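件名: Re: 従業員規模で線を引く賃金条例について

みなさん、こんばんは。

前回の投稿にこんなにすぐ反応があるとは思っていなかったので、うれしくて夕食も後回しで書いています。まずEhsan Jalaliさんの元の投稿を引いておきます。

> Ralbergの条例案ですが、最低時給の上乗せ義務が「従業員100人以上」の事業者にだけかかる形になっています。
> 99人の会社で働く人はどうなるのか。
> 線の手前で採用を止める会社が出るのではないか、と心配しています。
> 対案があればぜひ読みたいです。

いい質問です! 私も案文を最初から最後まで読みましたが、附則まで含めて、段階的に適用する仕組みがどこにもありません。前の案(3月に撤回されたもの)には経過措置の条文があったのに、今回はそっくり落ちています。

私が推したいのは、人数の線をやめて、賃金の側に補助をつける方法です。隣のInelero市が3年前から続けている勤労者給付がまさにこれで、働いて得た収入に応じて市が上乗せします。勤め先の大小は問いません。昨年度の受給世帯は2,709で、市の当初見込みを上回りました。制度を知って申請してくれた人がそれだけいたわけで、私はここにとても希望を感じています。

もちろん財源の話は避けられません。Ineleroでは事業所税の見直しと組み合わせていて、議会での審議に9か月ほどかかりました。長いと思うかもしれませんが、議事録を読むと本当に面白いんです。商店主も労組も同じ席で数字を出し合い、途中で税率の案が二度も書き換わっています。Ralbergでもあれをやりたい!

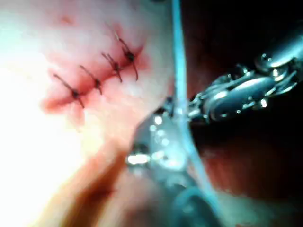
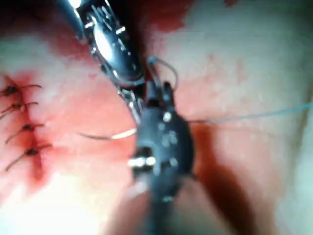
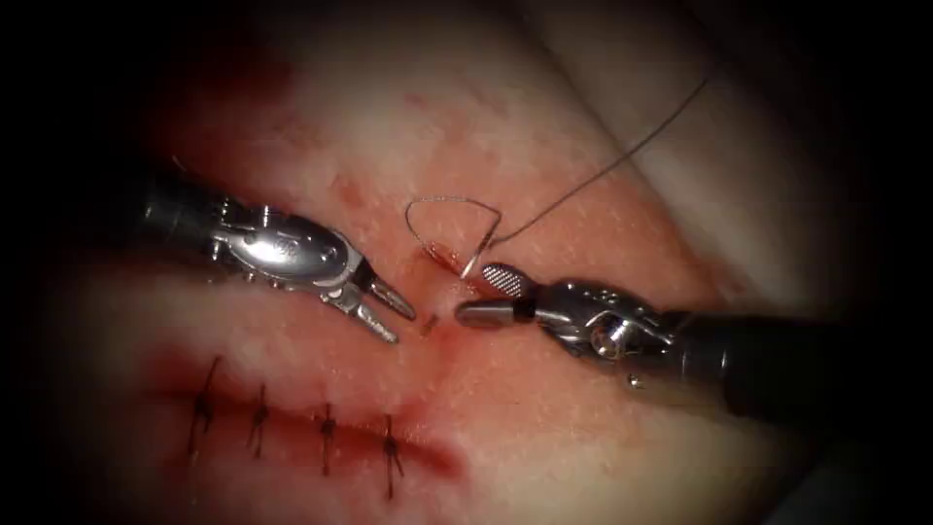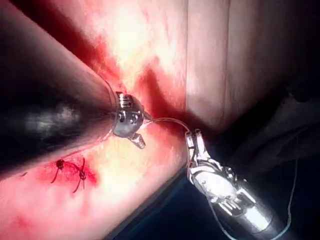

Rami Sayeghさんからは、給付にすると企業が賃上げを怠る口実になりかねない、条例と給付は並べて考えるべきだ、との返信をもらいました。最低賃金の底上げを抜きにした補助は雇い主への補助に化ける、とも書かれています。

これは痛いところで、私の案の弱点だと思います。ですから、全事業者一律の小幅な引き上げに給付を重ねる二段構えに書き直してみます。引き上げ幅は物価に連動させ、小さな店には納付時期の猶予を認める。猶予の長さについては、まだ自分でも決めかねています。

意見書の受付は7月いっぱいです。連名で出すつもりなので、文案に手を入れてくださる方はこのスレッドに直接書き込んでください。表現の直しだけでも、反対意見でも大歓迎です。Ehsanさん、99人の会社のくだりは冒頭でそのまま使わせてもらってもいいですか?

ではまた!

このスレッドの近くの投稿
・Ralberg議会 傍聴メモ(前半)
・事業所税の区分表、どこで読めますか
・Re: Re: Lưu通りの家賃補助の件
・Trundis線の運賃割引と所得制限

連絡先:リスト管理係 | 投稿の著作権は各投稿者にあります | ページの先頭へ戻る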